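Print | E-mail this page
12 shares | 3 comments

Workshop Tips: Checking a Script Before It Runs Your Shop Gear

A small script that switches the dust collector or logs the heater is still software, and it needs a test before you leave it alone.

Run it first with nothing plugged in. Have it print each command to the screen and read the list. Our Drulum timer script printed 43 lines, and two were in the wrong order.

Next, feed it bad input. Try a blank, a letter where a number belongs, and a value of 2178 where it expects 75 or less. It should stop with a plain message.
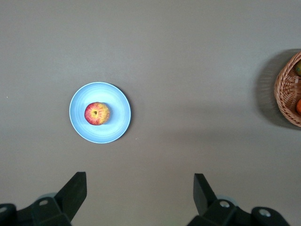

A reader in Stedville wrote that the dry run never caught her worst bug, a clock change at 2 a.m., and that she now sets the computer's clock forward by hand and watches what the script does.

Keep the old version in a folder of its own until the new one has run for 30 days. Write the change at the top of the file, with the month.

Test one change at a time. If you swap the sensor and edit the code together, you won't know which one to blame.

Print | E-mail this page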